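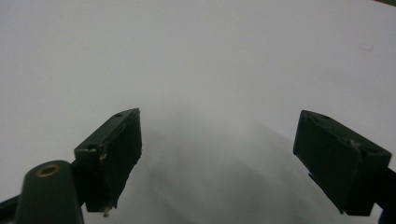 Romana Šimek wrote to us after the last round that she had expected to be handed a manual and a clipboard, and got a gripper, a kitchen drawer's worth of odds and ends and a cup of tea. By the second afternoon, she says, she had stopped looking at her own fingers and was thinking about where the two pads would land. She'd like to do it again, and she asked whether her sister could come too. Yes to both!

Call for participants: home trial of the Posero hand-held gripper kit

We are looking for 19 people to try out the Posero kit at home and at our workshop in Darnberg, and to tell us in plain words what it is like to use. Posero is a gripper you hold in one hand and close with a squeeze. It has two flat-faced finger pads and a camera that looks down past them at whatever you are reaching for. You pick things up, put them down, open them, fold them, stack them, and the kit records how you did it. Those recordings are what robot arms learn from, so the way you go about an ordinary job matters a great deal to us.

You don't need to know anything about robots. We have plenty of people here who do, and they all hold the thing in much the same way by now. We want to see how a baker does it, or a retired bus driver, or someone who has never owned a screwdriver. Left-handers are very welcome, as we have only had a few so far and they found two faults in the first week that the rest of us had walked straight past.

What you would be doing

You start with a half-day at the workshop, where Juraj Hudec will show you how to hold the gripper, how to start and stop a recording and how to swap the pads. Then you take a kit home for 9 days. Each day has a short sheet of jobs, usually things like moving cups from a shelf to a table, sorting cutlery, putting lids on jars, picking up a coin or a sheet of paper from a smooth surface. That last one is much harder than it sounds and people get quite competitive over it.

Most of the jobs take a minute or less, and you repeat them. If you drop something, carry on and leave the recording running. We keep the fumbles. A good clean run and a bad one are both useful, and you will not be marked on either.

At the end of each day you fill in one page: what felt easy, what felt awkward, whether your wrist or thumb got tired, whether the pads slipped. Please be blunt. The grip on the current handle is a different shape from the old one entirely on account of a comment that read "like holding a wet hairdryer".

After the home days you come back for an hour with Miroslava Beneš, who goes through your pages with you and tries out anything you want to show her. Bring the kit, all the pads and the charger.

About the pads

This round is mostly about them. The pads get knocked, scraped and dragged over tabletops, and the edges suffer first. We have three shapes to compare and would like each to get a proper working over in real homes. So please don't baby them. If an edge chips, note the day and the job and keep using the pad unless it comes loose or has a sharp bit you could catch yourself on. In that case stop, put on a spare and send us a message.

There is also a new version of the pad fixing. You'll be changing pads yourself, and we'd love to know if you can manage it without looking at the card. Emília can do it one-handed, but she designed it.

Who can take part

Anyone aged 18 or over who can get to Darnberg twice and has a table, a chair and decent light at home. You should be comfortable using one hand for up to an hour a day, with breaks whenever you like. If you have a wrist or hand condition, please talk to us first. It doesn't rule you out, and the sheets can be shortened.

The camera points at the work and records no sound, but it may catch things lying on the table, so put letters and family photos away before you start. Other people in the house need to know you are recording. You can look through everything before you hand it back and take out whatever you don't want us to have.

What you get

168 euros for the full trial, paid when the kit comes back, plus travel to and from the workshop. If you stop early you are paid for the days you did. You also get to come to the open evening in December, where the recordings from this round will be run on the two arms in the big room and you can watch a machine have a go at your jars. The last group stayed until we had to put the chairs up round them.

How to apply

Send a few lines to Svetozár Murín at the Sokol workshop, Eklow Yard, Darnberg, or leave a note at the front desk. Tell us what you do with your hands on a normal day, which hand you use, and when you could come in for the half-day. A CV isn't needed. Please don't send one, we would only feel bad for not reading it.

Applications are open until May 8, 2018. We'll reply to everyone, including those we can't fit in this time, and we keep a list for the next round if you'd like to be on it. Two people from one household can apply together and share a kit, though each of you will need to do your own sheets.

Parking is at the back, through the green gate. The bell doesn't always work, so knock.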